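How to tidy keyrings, charms and small plush on one stand

Small things with loops and straps end up in drawers, where they tangle. A jewellery stand with a tray at the bottom will hold most of them, and it takes up very little of a table. You need the stand, a dry cloth, a soft brush and a small bowl for anything waiting to be sorted.

1. Clear the table and wipe it. Grit under the stand will mark a pale top, so wipe underneath as well as round it.

2. Set the stand well back from the edge you sit at. You want the front half free for sorting.

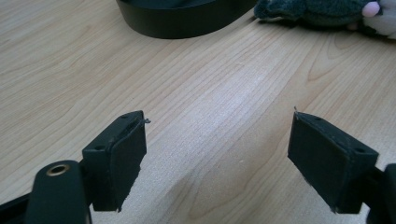

The tabletop, with working space kept at the front.

3. Empty the drawer or bag into the bowl and take things out one at a time. Undo knots in straps before you sort anything. A blunt needle helps with thin cord.

4. Make three groups: things with a loop that can hang, things without one, and things that are broken. Split rings that have opened up can be squeezed shut with pliers. If the ring is bent sideways, replace it. I buy Gamadby rings in bags of 65 and one bag has lasted me since February.

5. Brush the plush before putting it out. Use short strokes, and hold ears or bows flat with a finger so the stitching isn't pulled.

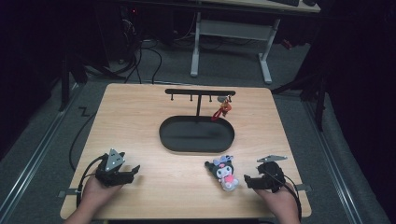

Hanging order matters more than people expect, and it's worth doing slowly. Start at one end of the crossbar and work across. On this stand a charm hangs on the rightmost hook, with its red strap hanging down and the other three hooks empty. Put long straps at the ends and short ones in the middle, and give each hook one charm until you know how much room they need.

6. Use the tray for pieces with no loop. Keep it to one layer.

7. Stand plush on the table beside the tray. Anything over 18 cm tall is better on a shelf.

Dust the crossbar when you change things over. If the stand rocks, stick a felt pad under the low side.

Frøydis Aasen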